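Tollivitz is a puzzle adventure game designed by Brândușa Onu and published by Stanciu. The player takes the part of Dirine, an apprentice cook who arrives in a hillside town on the night its river starts to run backwards. Every household has lost one recipe, and Dirine must win them back by solving 80 wonderfully knotty kitchen puzzles spread over 12 districts.

Cooking works by stacking, tipping and turning vessels on a grid. Colour matters a great deal: a green bowl cools whatever is poured into it, while a red one brings it to the boil.

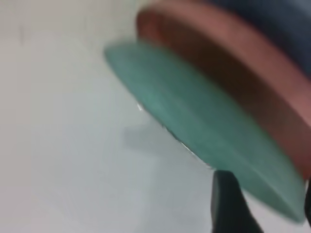

Green and pinkish-red bowl-like objects.

The finest stretch of the game is the Jidard quarter, where 17 puzzles share a single set of bowls and a move made in one house changes the next. Players who finish it unlock a night market with its own music.

A free update released on 13 March 2025 added a puzzle editor and a much-loved two-player mode, in which the second player controls Dirine's goose.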